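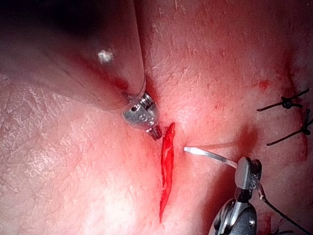 Slide 1. Needle at the wound edge, two knots already tied at right.

Speaker notes: Open day at Dombridge, what we saw and what we asked
Nouhaila Abdel Hamid
3 March 2020

Leave slide 1 up while people sit down. Say good afternoon, give my name, say I went to the open day in January and that this is a report back to the group. Questions at the end, except if a word is unclear, then stop me.

Say early on: this is a surgical robot doing a stitching task. If anyone doesn't like looking at blood, slide 1 is the only close-up and I will move off it soon.

Point to three things on the slide, then go on.
- The curved needle, held in the jaws of the needle driver. The tip is just short of the wound.
- The black thread going off to the bottom right.
- The second instrument at the upper left. Its metal tip is over the top end of the cut.
No stitches in the middle cut yet. The closed line with the knots is over at the right edge.

Slide 2. The visit
Dombridge is the training site. Starnura runs the demonstrations there and owns the equipment. 86 visitors signed in on the day I went. We were split into groups and each group got the demo room, then the workshop, then a talk in the canteen. My group had the talk first, so some of the questions I asked in the demo room came out of that.

Parking is behind the building. Mention this only if somebody asks about going themselves.

Slide 3. The demo room
The room has the robot on one side and the operator's console on the other, with a big screen on the wall for visitors. You stand behind a rope. From there you can't see much of the instruments themselves, so most people watched the screen. I would tell anyone going to stand on the left, close to the console, where you can see the operator's hands and the screen together.

The task was simple interrupted stitches. For those who haven't done it: each stitch is separate. You pass the needle through both sides, tie, cut, and start again. If one stitch fails the others still hold. It also makes a good demo for visitors, as there is a clear start and finish each time.

(Pause. Ask if anyone here has sutured by hand. Expect a few.)

Slide 4. What the operator does and what the robot does
People in my group kept asking "is it doing this by itself?" For the first part, no. The operator sits at the console and the instruments follow the hands. Scaled motion was switched on, so a big movement at the console became a small one at the wound.

The second part was different. The operator set the needle at the starting point, took both hands off, and the robot made the pass. The operator kept a foot over the stop pedal the whole time. Tying was done by hand control again. They were open about this. Automatic tying is in their plan but they didn't show it.

Don't skip this next point. The presenter said the hard part is how the needle sits in the jaws. If it turns a little, the tip goes somewhere else. A person feels that or sees it and fixes it. The robot has to find it in the picture. Go back to slide 1 here if there's time and show the grip again.

Slide 5. Numbers they gave
200 practice passes before a new operator gets to use the automatic mode. I asked if that was a rule or a habit and was told it's a rule at Dombridge, other sites set their own.
2033 is the year on their long-range chart for a full stitch, pass and tie, with no hands. I am only repeating what the chart said.
I didn't get a price. They will talk about that in a separate meeting.

Slide 6. Workshop
Short. Benches, spare instruments, a rack for the ones waiting to be checked. The Iseo room next door is for cleaning and we didn't go in. The Nørgaard room is where the classes are held and can be booked by outside groups. I have the form.

Slide 7. For us
Two questions to put to the group:
Do we want to send people to the next open day?
Do we want to book the class?
My own view is yes to the first. On the second I'd like to hear from whoever would have to cover the shifts.

Leave slide 7 up for discussion. Booking form goes around on paper, please write clearly.

We use cookies to improve your experience on this site. By continuing to browse you accept our use of cookies. Accept | Settings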